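Teleoperated demos in simulation: the policy closes the gripper too early

Posted by Nizar Chidiac in Robot Learning > Imitation and Teleoperation

I am collecting demonstrations in simulation by remote control. The task is to pick small blocks off a plate next to a fixture board. The operator drives the wrist with a hand controller, with one button for the gripper. I record joint positions, gripper command and two camera views at 20 Hz. 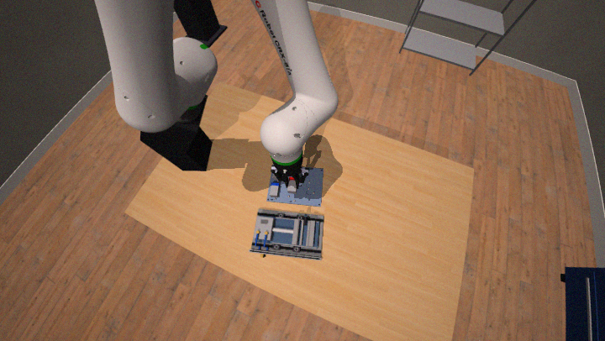
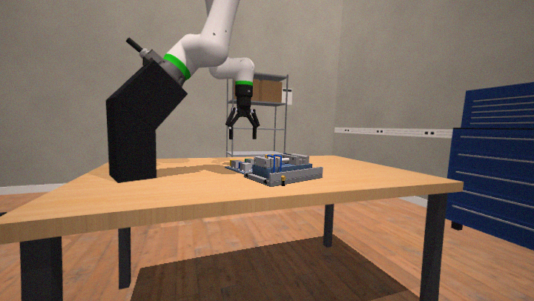
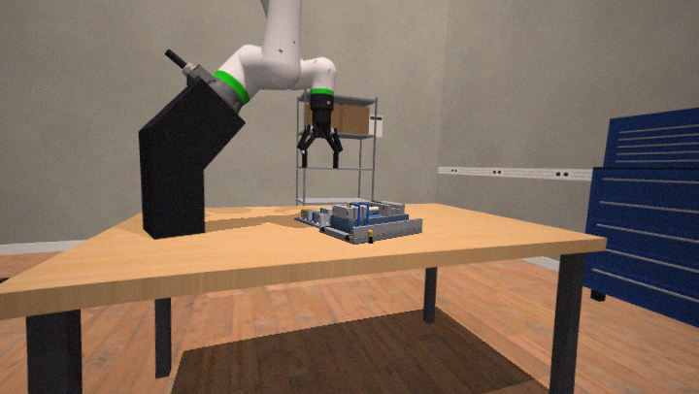
White arm, black two-finger gripper, same room in all three.

I have 318 demonstrations from two operators. The trained policy reaches the correct block nearly every time, then closes the fingers while they are still above it. Loss curves look normal. If I replay a recorded demonstration open loop, the pick works, so I do not think the physics is at fault. Adding more training steps did not help. Do I need more data, or is something wrong with the data I have? A colleague at Cleltinport told me not to bother below 1,000 demonstrations, but that is several more weeks of operator time and I would like a better reason before I ask for it.

Controller driver is Kuvley, current release. Default settings apart from the translation scale, which I set to 0.5.

Hermenegildo Ayala

Check the timing of the gripper channel before you collect anything else.

Many remote control setups log the arm as measured state and the gripper as a command. The arm lags the operator. The button does not. If your arm takes 220 ms to follow the hand, the log shows the close command while the measured position is still above the block. The policy conditions on the measured position and learns exactly that. Open loop replay hides the fault: you send the same commands through the same lag and get the same result.

To test it, plot three curves on one time axis for a single demonstration: commanded wrist height, measured wrist height, gripper command. If the command falls on the flat part of the first curve and on the slope of the second, you have found it.

Two ways to fix it:

Log the commanded wrist pose and train on that as the action, with measured state as the observation only. Check that you are not using the next measured state as the action, which a lot of example scripts do.

Or have the operators pause above the plate, descend, stop, and press only after the arm has stopped. Slower to collect, but the data is cleaner. You can drop most of the still frames afterward. Leave a few on each side of the close or the policy never sees the stop.

Do not shift the gripper channel by a fixed offset. The lag changes with speed, and two operators will not move at the same speed.

Leif Kárason

Had the same thing. Got more demos and it went away. Also try a bigger batch size.

Mitiku Tesfamariam

Agree with Hermenegildo on the lag. I would look at two more items.

First, depth. If both of your cameras look from the side at a shallow angle, a few millimeters of finger height is less than a pixel at training resolution. The operator has a full-size window and can zoom. The policy gets a small square. Render one frame at the size the network receives and try to judge by eye whether the fingers are around the block. If you can't, add a wrist camera.

Second, split the data by operator and train on each half. At Flisunov we had one person who pressed the button during the descent out of habit and adjusted the height while the fingers were moving. All of those demonstrations were successful, so the success filter kept them. It took us most of August to find that. Mixing the two styles gave a policy that did something in between and missed.

On Leif's point, more demos can cover this up if the new ones are slower or more careful. It doesn't tell you what was wrong, and you pay for it again on the next task.

A translation scale of 0.5 is fine for reaching. For the last part of the descent we use 0.2 on a second button.

Nizar Chidiac

Plotted it. The close command leads the measured stop by 4 or 5 samples in most of the files I checked, and it is worse for one operator. My script was also using the next measured state as the action, as described. The commanded pose is in the raw logs, so I can rebuild the dataset without collecting again. Retraining tonight. The wrist camera will have to wait until I have rendered the small frames and looked at them.

Mitiku Tesfamariam

When you rebuild, recompute the normalization statistics too. The commanded pose has a wider range than the measured one and the old values will clip it.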